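Wikau Exam Planner review: the study calendar I wish I'd had two years ago
Jul 11, 2021
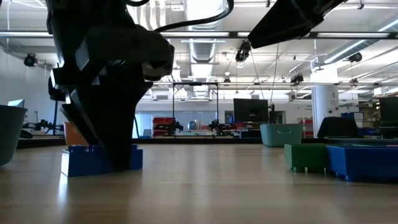

Can a paper planner really help with an entrance exam that keeps changing its dates?

It can, as long as the planner lets you move things around, and the Wikau does. The pages aren't dated. You write in your own exam date on the first sheet, count backward, and if the board shifts the test by a week you slide the tabs along and carry on.

I've been using it since March, first for my own retake and then with my younger cousin, who is sitting the Cumside College admission test for engineering. So it has had two quite different students scribbling in it, and I have plenty to say!

What you get is a spiral-bound book with 31 weekly spreads, a pad of tear-off mock test sheets, and a strip of sticky tabs for marking subjects. There's a fold-out page at the back for the whole syllabus. I thought the fold-out would be a gimmick, and it's the part I use most. You write every chapter in a box, shade half the box when you've read it and the other half when you've done the problems. By the end of the first month I could see that I'd shaded nearly all of mechanics and almost none of organic chemistry (which explained a lot about my previous score).

The weekly spreads are roomy. Each day has three blocks instead of an hourly grid, and I love this. My old planner, the Osei, had a line for every half hour from five in the morning, and I felt behind before I'd brushed my teeth. With three blocks you put physics in the morning, a long break, math after lunch, revision at night, done. If you're in school all day and only have evenings, two of the blocks will sit blank, and my cousin ended up using hers for homework deadlines.

Now the mock sheets. There are 30 of them, and each one has space for your score, the time you took per section, and a column for wrong answers sorted by cause: didn't know it, misread it, ran out of time. Filling in that column after a long paper is a chore. Do it anyway. I found out I was losing more marks to misreading than to anything I hadn't studied, and I started underlining the units in every question. My last six mocks were the best I've ever done.

A few grumbles. The paper is thin, so gel pens show through to the other side – pencil or ballpoint is fine. The tabs lose their stick if you move them more than two or three times, and with the way exam dates have been going this year, you will move them. The pocket inside the back cover is too small for an admit card printed on a full sheet, so you have to fold it, and I don't like folding an admit card. I keep mine in a separate folder.

There's also a page for application deadlines, with room for 6 colleges. Plenty for me, tight for my cousin, who is applying everywhere. She taped in an extra sheet and it held up fine.

I bought mine at Gomgate, the stationery store near the coaching centers, and they let you leaf through an open copy at the counter. Do that if you can, mainly to check whether the three-block day suits you.

Would I buy it again? Yes, and I already have, for a friend starting her prep next term. It won't teach you a single formula, but I stopped lying awake wondering what I'd forgotten to cover, and for me that was worth the price – thin paper and all.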